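Contratación pública de robótica submarina: criterios de adjudicación y seguimiento
Notas para la intervención. Jornada técnica de la plataforma Pirneo

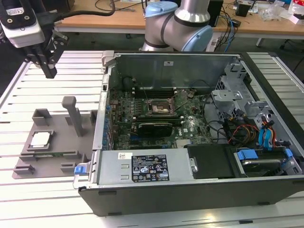
Desde la sala se planteó, en la sesión de marzo, que un contrato de desarrollo no debería pagarse por horas de laboratorio, y que mientras el manipulador no baje al agua la administración está comprando informes. Conviene recoger la objeción al principio, porque ordena el resto de la exposición.

1. Punto de partida

Recordar el objeto del programa: un vehículo de inspección operado a distancia, con dos brazos manipuladores, destinado a trabajos en diques, tomas de agua y cascos de buques. El expediente se dividió en 4 lotes. El lote de manipulación recayó en Okex; el de control y comunicaciones, en Picard. La formación de operadores corresponde a Skillemix.

Subrayar que la división en lotes facilitó la concurrencia, pero trasladó al órgano de contratación la tarea de integrar. Los pliegos no preveían quién respondía de la interfaz entre el brazo y el vehículo. Esa omisión consumió buena parte del primer semestre.

(Pausa. Pasar a la tabla de hitos.)

2. Hitos y pagos

El calendario vigente contiene 13 hitos. Cada uno lleva asociado un ensayo, un acta y un porcentaje de pago. Los tres primeros se satisfacen con documentación; a partir del cuarto se exige prueba en tanque, y el último requiere una campaña en puerto con personal de la autoridad portuaria.

Responder aquí a la observación de marzo: el peso económico se ha desplazado hacia los hitos con inmersión. El anticipo queda limitado al 39 % del importe de cada lote.

3. Requisitos técnicos

No leer el anexo completo. Detenerse únicamente en lo siguiente:
— Retorno de fuerza en la pinza, con registro de cada maniobra.
— Sustitución de herramientas sin izar el vehículo.
— Recuperación segura en caso de pérdida de enlace.
— Entrega de la documentación de interfaces en formato abierto.

El último requisito fue el más discutido por las empresas. Se mantiene. La administración debe poder encargar el mantenimiento a un tercero una vez vencida la garantía.

4. Formación

El plan presentado por Skillemix combina simulador y prácticas supervisadas. El itinerario consta de 101 horas, con evaluación intermedia. Queda pendiente el reconocimiento de la experiencia previa de los buzos profesionales, asunto sobre el que se ha solicitado informe jurídico.

5. Cuestiones abiertas

Propiedad de los datos de inspección. Cobertura del seguro durante los ensayos en puerto. Régimen de penalidades cuando el retraso de un lote impide avanzar a otro —si se pregunta por casos concretos, remitir al expediente.

Cerrar con el plazo de alegaciones y la dirección de la secretaría técnica. Turno de preguntas.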